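Murine Harbour brick model: progress report to the Clustari Fund
Jun 20, 2020

Period covered: from the last report to the middle of June

Where we are

The harbour wall, the fish market and the lower half of the lighthouse are finished. The ferry terminal is built but needs its roof redone. The upper town has been started on paper only. At the time of the last report we expected to have the first row of houses up by now, and we are behind on that by about a month.

Most of the delay comes from the builders working at home since the spring. Each section sits on its own large baseplate, so people could carry on with what they had, but parts were in the wrong houses. The person with the tan slopes did not need them and the person with the fish market did. We sorted this out in May with a round of doorstep swaps. We have also started a shared parts list, which we should have had from the beginning.

Fish market

This is the section we are most pleased with. It follows the old market as it stood in 2007, before the canopy came down, and we worked from photographs lent by two families in the town. The arches are made from curved slopes turned on their sides and held with clips. They look fragile and they are, so the whole front lifts off in one piece for moving. The floor is tiled in dark grey with a drain running down the middle. There is an interior, though visitors will only see it from the back of the display.

Lighthouse

The tower tapers, and getting a smooth taper at this scale took several goes. The first version used hinged panels around a square core and left gaps wide enough to see daylight through. The second uses narrower panels and an eight-sided core, and the gaps have gone. It uses far more hinges than planned – nearly 500 white ones so far, with the lamp room still to come. We bought these second-hand, and a few had yellowed. Those have gone on the side that faces the hill.

Ferry terminal

The terminal roof sagged in the middle when we moved it. The span is too long for plates alone. We are going to put a beam across under the ridge, which means losing the row of ceiling lights. The walls and the ticket hall are fine and will not be touched.

The water

We tested two ways of doing the water. Loose transparent blue studs looked good but got everywhere, and they would need pouring out and sweeping up at each show. We have settled on fixed tiles in 2 shades, darker towards the harbour mouth. It costs more and takes longer to lay, but it is done once. The tiles have been ordered from Prandex and the first box has arrived. The lighter shade was out of stock and will follow.

Spending

The grant is being spent in line with the budget except on two lines. Hinges are over, for the reason given above. Transport is well under, as there has been nothing to transport. We would like to move the saving on transport to parts and ask for your agreement to this. Receipts are attached in the order of the budget headings.

We have not yet bought the display tables. The quote from Ho was for 74 cm high, which suits seated visitors and children, and we intend to accept it. Delivery is free if we order all the tables together.

Showing the model

The summer show has been called off, as you will know. The hall has offered us a place in its next one and we have said yes without a date. In the meantime we are putting pictures of the finished sections on our web page, with short notes on how each was built. The note about the lighthouse taper has brought in several emails from other builders, one of whom has offered us a bag of white hinges.

Next period

We plan to finish the lamp room, mend the terminal roof and lay the tiles as far as the slipway. The first houses of the upper town will follow once the slope of the hill is agreed. There are two views on that – a stepped hill, which is quick, or a built-up one with rock showing between the houses. We will build a small test of each and let you know which we choose in the next report.

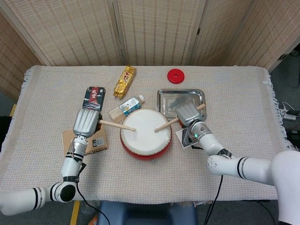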